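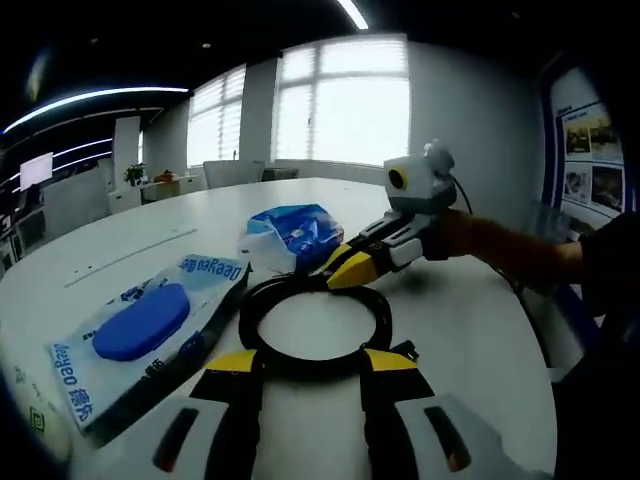

Ticket: glare and loose items on the big white table, Histgate meeting room
Opened by: Bình Đặng
Assigned to: Ivan Hnatiuk
Status: open, waiting on part

Reported problem
From 2 pm the light off the table top makes it hard to work facing the windows. The blinds are horizontal ones and the slats on the wider window no longer tilt when the rod is turned. The narrower window is fine. Also, things get left on the table between bookings. At the moment it's a coiled black cable, a Deeyeo packet with a blue lid and a crumpled blue and white plastic package.

Log

Ivan, 8.40
Turned the rod on the wide blind. It spins freely and the slats don't follow. The cord still raises and lowers it. Tried the rod on the narrow one to compare and it tilts both ways.

Ivan, 9.15
Took the end cap off the head rail. The tilt gear is stripped. Horkby supplied the blinds so I've asked them for a new gear, quoted length 1000 mm. They want the code from the label inside the rail. Sent.

Bình, 11.30
Can we turn the table in the meantime? People could sit with their backs to the glass.

Ivan, 11.50
Not easily, it's a large table and the low cabinet is in the way at that end. Moving the grey chair away from the windows and sitting on the other side would do for now. If it's still too bright, lower the wide blind fully and put the ceiling lights on.

Bình, 14.20
Did that. Better, but the top still shines near the middle. Will the packets be cleared?

Ivan, 14.35
Leave the wipes-type stuff and the cable until Umance have had a look, they had the room last. Anything unclaimed by the end of May goes in the cupboard on floor 2.

Ivan, 16.05
Horkby have the gear in stock, delivery 12 May. Keeping this open until it's fitted.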